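Ellix
News and press
Press release, 4/2/20

Ellix asks users of the Andel two-arm cell to install a correction for the gripper control

Grillau. Ellix, maker of the Andel two-arm training cell, informs all its customers about a fault in the control of the gripper. Under certain conditions the fingers of a gripper can close when the control software has given the command to open. One person in our own workshop in Grillau was lightly hurt on the hand by this fault. No customer has reported an injury to us. We ask all users to stop the automatic mode of their cells until the correction described in this release is installed.

The fault concerns the gripper board of version 2, which we have delivered in 300 cells to 180 sites. Cells with the board of version 1 are not concerned. The version is printed on the delivery note and can also be read in the menu "System", under "Hardware".

What happened

In our workshop in Grillau we run a long test which we call the household task. The arms take rolls of paper and packages from the floor of the cell and put them on a shelf, then they take them down again and the test starts from the beginning. A full test has 2000 grips. Between two parts of the test the arms go to a waiting position with open fingers, and an operator may reach into the cell to put back objects which have rolled away.

In one of these pauses the operator was setting a roll upright near the gripper of the left arm. The fingers closed without warning and caught the operator's hand. A colleague pressed the emergency stop, but the fingers of this gripper hold their position when the power is cut, and they had to be opened with the hand screw at the wrist. This took longer than it should, because the key for the screw was lying in a drawer at the other end of the workshop. The operator had a bruise on two fingers, was seen by a doctor on the same day and is back at work.
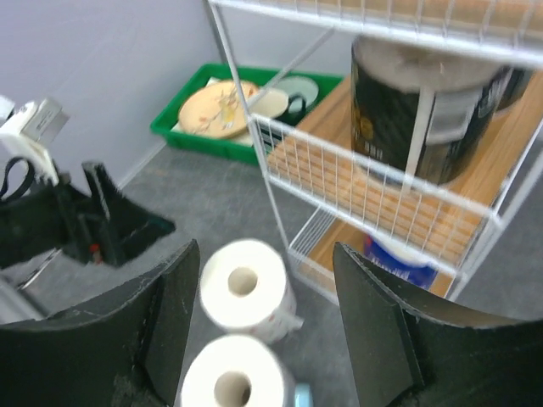

View from the camera at the wrist of one arm, with the fingers open and two paper rolls between them. The green tray with dishes and the wire shelf are behind.

The test was stopped at once. Ellix has then looked through the log files of the cell and has found that the gripper had already made two wrong movements on the day before. Both times the fingers had closed a little during the approach and had pushed over the roll which they should take. These events had been entered in the log as "object missed" and they were not looked at further. We regret this. A missed object is a very usual thing in such a test, and our software did not make any difference between an object which is missed because the camera has judged the distance badly and an object which is missed because the fingers do not obey.

Cause of the fault

The gripper board counts the steps of the finger motor in order to know how far the fingers are open. When both arms lift at the same moment, the supply voltage on the common base rail can fall for a very short time. The board of version 1 switches itself off in this case and reports an error. The board of version 2 was made to be more patient, following the wish of several customers who had complained about too many stops. It continues to work, but it can lose its count. After this it holds a wrong value for the open position, and a command to open can lead to a movement in the closing direction.

We could repeat the fault in Grillau with three boards out of the same delivery. It comes more often when the arms work close to one another and make many short movements, as is the case with light objects of soft material.

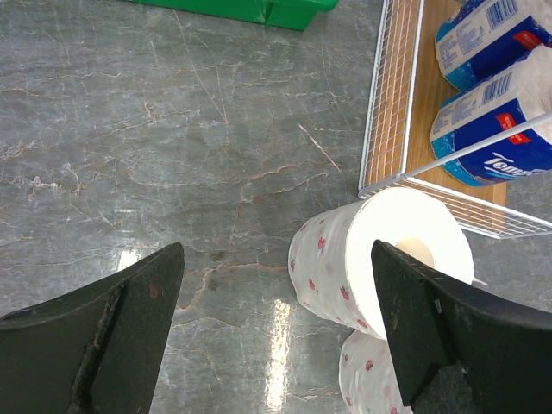
With soft objects there is a second difficulty. A paper roll gives way when it is pressed, so the current of the motor rises slowly and the limit for the gripping force reacts late. With a hard object such as a cup or a plate the limit reacts earlier. In our measurements the fingers reached a force of 180 newtons on a soft roll before the motor was switched off. This is more than the value given in the manual, and the manual will be corrected.

The engineering office Biswas, which has designed the gripper board for us, has checked our results and comes to the same conclusion about the cause.

What users should do now

Please stop the automatic mode. The manual mode may still be used if the speed is limited to 50 millimetres per second and no person reaches into the cell while the power is on. For putting objects back into the cell, please switch off the main power and wait until the lights on the boards have gone out. The waiting position of the arms must not be regarded as a safe state, also when the screen says "Ready".

The correction has two parts. The first is a new software for the gripper board. After every fall of the voltage it stops the arm, moves the fingers slowly to their end position and counts again from there. It can be downloaded from the customer area with the number of the cell, and the installation takes less than one hour for both arms. After the installation each gripper must be opened and closed ten times without any object, and the result must be confirmed on the screen.

The second part is a small buffer module for the supply on the base rail. Ellix sends it free of charge to all 180 sites. The delivery starts with the schools, because there the cells are used by many different people, and will be finished by the end of July. The automatic mode may be used again after the first part is installed. Until the module is also fitted, the software does not allow both arms to lift at the same time, so work in the cell will be a little slower.

With the module comes a second key for the hand screw and a holder for it, which is to be fixed at the front of the cell.

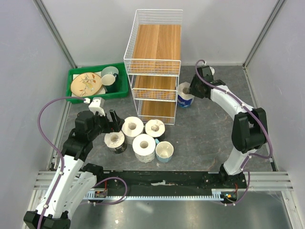 The two arms on their base rail, with the paper rolls and the wire shelf of the household task.

Changes at Ellix

The long test will start again in Grillau with the new software on all boards. A grip which fails is now compared automatically with the measured position of the fingers, and when the two values do not agree the cell stops and must be released by a second person. The pauses in which an operator could reach into the powered cell have been taken out of the test plan.

Deliveries of new Andel cells are stopped until the buffer module can be fitted at the factory. Customers who are waiting for a cell will receive a letter with the new date. Orders can be cancelled without costs.

Customers who have seen fingers moving in the wrong direction, or a high number of missed objects without a clear reason, are asked to send us the log files of the last four weeks, also if nothing further has happened. Please do not delete the old log files when the new software is installed.

About Ellix

Ellix develops and builds small robot cells for training and research. The company has its office and its workshop in Grillau. The Andel cell is used in vocational schools, in universities and in the test departments of industrial firms.

Contact for the press and for customers

Ellix, press office, Grillau
Customers please keep the number of the cell ready. It is found on the type plate and on the delivery note.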